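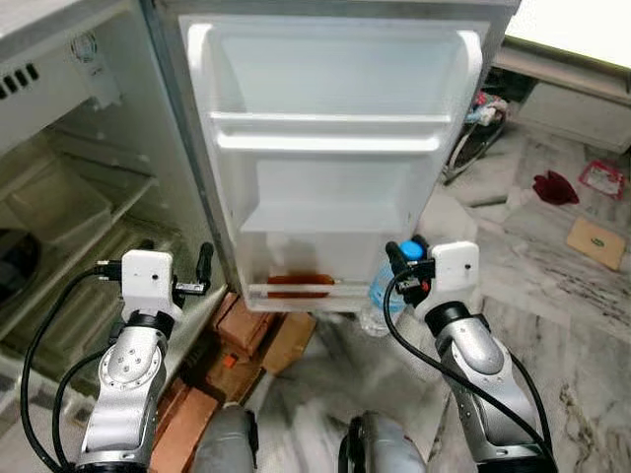
April
By Yetunde Wike

So I've given up buying lunch at work for the month, and I'm already bored of my own cooking! The deli downstairs wants way too much for a sandwich (a good sandwich, I'll admit it) and I added up my March receipts on Sunday night and got $161. On sandwiches! I had to go lie down.

My plan is rice and beans, then soup, then whatever's left of the soup with noodles thrown in. Ladi Olatunji at the next desk swears by cold omelet in a wrap, which sounds awful, but I tried a bite and now I kind of want one. I've slipped up 2 times so far, both on days when I left my lunch bag on the bus stop bench. If you have a soup that doesn't taste like every other soup by Thursday, please send it over.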